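Brirau 2.4 on an old laptop: a review after six months

I have been meaning to write this since June, when I first put Brirau on my elderly laptop, and I'm glad I waited, as most of what I thought in the first week has changed. For anyone who hasn't met it, Brirau is a small backup program for the Linux desktop. It sits in the panel, it copies your files to wherever you tell it, and it keeps older versions so you can go back and fetch the one you ruined on Tuesday. There are plenty of programs that do this. I have tried a fair few of them and fallen out with most.

It was Zineb Shawky who put me on to it. She had moved over from Flitport when that stopped getting updates, and she kept telling me how quiet it was. I didn't understand what she meant by quiet until I had used it for a bit. It doesn't pop up to congratulate itself. It doesn't ask for a rating. There's a little grey icon that turns green while it's working and goes back to grey afterwards, and that is the whole conversation!

Installing it

I went for the package from the project's own repository, because the one in my distribution was a good way behind. You add the key, add the source, refresh and install. The instructions on the site are clear, though they do assume you know where your sources list lives (mine took some finding, I'll admit). There is a Flatpak as well, but Ilham Sqalli tried that one and couldn't get it to see her second drive until she had changed the permissions by hand, so I'd stick with the ordinary package if you can.
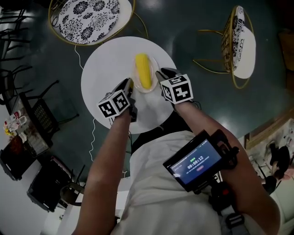 The first run is a short set of questions. Which folders, where to, how often, how long to keep things. I pointed it at my home folder and an external disk of 500 GB, left out the downloads folder and the browser cache, and let it get on with it. The first backup took most of an evening. After that the daily ones were over before I'd finished my tea.

What I like

Restoring is lovely. I mean that, and I don't often say it about backup software. You open a folder, drag a slider back to the day you want, and the files appear as they were. Right click, restore, and it asks whether to put the file back where it came from or somewhere else. I had reason to use it properly in the autumn, when I managed to delete a folder of scanned letters holding 2,372 files. I felt quite sick for a minute. It had all of them, with the right dates on, and I've been rather devoted to it ever since.

I also like that the backup is plain enough to read without the program. Unencrypted copies are just dated folders, so if Brirau vanished tomorrow you could still get at everything with a file manager. If you turn on encryption you lose that, naturally, but there's a small command line tool for getting your files out, and it works on its own.

What I don't like

The scheduler is the weak part. If the laptop is asleep at the chosen time, Brirau is supposed to catch up when it wakes, and on my machine it does so perhaps half the time. Loubna Kabbaj has the same trouble on hers. There's a setting called "Run missed jobs" which was switched off when I installed, and switching it on helped a little. The rest of the time I click the icon and start it myself, and I do wish I didn't have to remember.

The settings window is also too tall for a small screen. On mine the Save button was below the bottom, and I had to hold Alt and drag the whole window upwards to reach it. I gather this has been reported more than once.

Then there is the network side. Backing up over SSH to the box in the hall worked first time, but it was slow until I went into the advanced tab and changed the transfer limit, which had been set at 100 KB a second for reasons I can't guess at. Do look at that before you decide your router is to blame, as I did for an entire weekend.

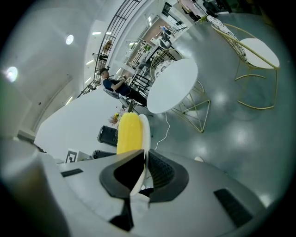

A yellow ribbed piece held upright between two black finger pads, with a round white table behind.

Compared with the others

Kettani is the obvious rival. It is faster, and its scheduler has never missed a day for Youssra Sqalli, who runs it on her work machine and swears by it. But it stores everything in its own format, and I found the restore screen a muddle, with 13 little buttons along the top and no labels on any of them. If you look after several computers I would probably say Kettani. For one laptop and one nervous owner, I'm happier where I am.

Brirau is free, with a donation link tucked away in the About box. I sent them something after the business with the letters. The next version is meant to have a rewritten scheduler, and I'll add a note underneath once I've had it running for a few weeks.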